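**Hereck HO Gauge Type 2 Diesel Shunter -- second production run**

The second run of the Hereck shunter is now open for advance orders. The first run was sold out in July, before many of our regular customers could get one, so we asked for a bigger share this time. Three versions are coming:

- HK2634 Oltiswood Harbor blue, with yellow warning stripes on both ends
- HK2635 Driltby Quarry gray, lightly weathered
- HK2636 Unlettered, black, for those who like to put on their own numbers

Names and running numbers for the first two are printed at the factory. The unlettered version comes with a small sheet of water-slide decals in white and cream.

**What is changed from the first run**

The body tool is the same, but the chassis is new. On the old model the pickups touched only the four outer wheels, and it could stop on long plastic frogs. Now all six wheels collect current. Sławomir Ziółkowski tested the sample on our shop layout and it went through the yard at crawling speed with no stall, also over the old insulated turnout near the engine shed, where the first one always needed a push.

The couplers sit in a standard pocket and you can change them without opening the body. The handrails are metal wire now. They are thin, so please lift the model by the fuel tank and the roof, never by the sides. 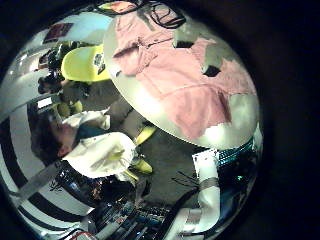
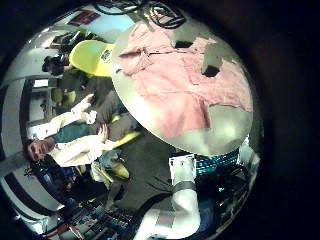
**Sound and DCC**

The standard model has a 21-pin socket under the hood with a blanking plug fitted. A speaker is already installed in all versions, so adding sound later needs only the decoder. To remove the hood, take out the 2 screws behind the fuel tank and pull straight up. Do not twist it -- the cab light is connected with a short wire and it can come off the board.

If you order sound fitted, we use the Golestani decoder with the slow six-cylinder engine recording. Nazanin Pakzad does the fitting in our workshop and she sets the volume to a level good for a normal room. You can turn it up again with CV 63. Please tell us the address you want, otherwise we leave it on 3.

**Minimum radius**

The maker gives 15 inches. It will go around this curve alone, but with long freight cars behind we would recommend 18 inches or more, because the coupler swing is not so big.

**Ordering**

A deposit of 20 dollars holds one model from the first delivery. The rest is paid when the model is in our hands and checked. You can cancel any time before we send you the final bill, and the deposit goes back to you in full. Every locomotive is run in both directions before we pack it, sound-fitted ones on DCC and the others on plain DC.

Hereck has not given a firm date. They say winter, but the painted samples were late last time also, so we prefer not to promise a month. When we see the decorated samples we will put the final colors on this page.

Spare parts for the first run (brush sets, coupler pockets, cab glass) are still in stock. The brush sets fit the new chassis too, the wheel sets do not.

Page updated 2020-09-14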